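The rule book at Hitton was 107 pages long and lived in a drawer under the bench. I was given it on my first morning in June and told to read all of it before I touched the arm.

Most of it was about hands. Rule 4 said a person and the gripper could share a case only if the person had called it out loud and the arm had answered with its tone. Rule 8 said no drive went in on a tilt faster than you could follow with your eyes. Rule 9 had been crossed out in pen, and the page after it was missing.

I asked the shift lead what Rule 9 was. She said it was from the Kurby plant, before Lacson bought the line, and it didn't apply anymore. Then she went to get coffee.

So I worked with eight good rules and a gap. I called my hands. I waited for the tone. In the afternoon I reached in with the screwdriver, called it, and the arm stayed quiet. I kept my hand where it was and didn't move. So did the arm. We stayed like that for a while, and then the tone came - twice, which the book didn't cover.

I wrote it down on the blank side of page 107 and gave it a number. I used 9.
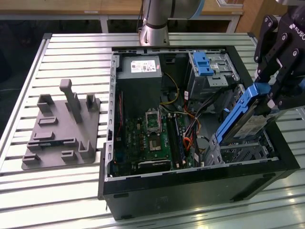
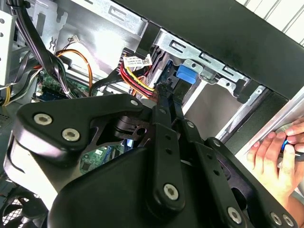 The bench at Hitton: the drive, the open case and the gripper.

Comments

dinurus: Rule 9 was "don't wait for the second tone." I'm sticking with that.

benchrat: Would read more of this. Why did she go get coffee right then?

oldline: We had a drawer like that. Ours was locked.

Last updated: June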